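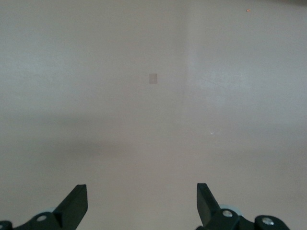
How much should a small group set aside for one arm setup?
Take the price of the arm and add half again. The half covers fingers, cables, screws, a spare wrist camera and the table you forgot you needed.

That's how I did the sums for the Curkville bench, and this README goes with the planning sheet and the wrist camera clips we saved along the way. All prices are in dollars, before shipping.

What we bought or plan to buy

Drustetti gripper, two-finger: 1022
Wrist camera and bracket: 199
Spare fingers and screws, one year: 192
Table, clamps and lighting: 800

The arm itself isn't in the list (we already had a Chien, so your total will look a lot scarier than mine!). I priced the gripper at Bundeten too, but their quote left out the mounting bracket, and by the time I added one the two were so close that I went with the shorter wait.

Things I'd do differently: order the spare fingers with the gripper – shipping them later cost me a second customs form – and ask for quotes before October, when our budget closes.

Using the files

budget.csv has one row per item, and the notes column is mine, so forgive the grumbling. The clips folder is sorted by setup. Blank cells mean I'm still waiting on a quote. If you copy the sheet, change the tax rate in the top row first.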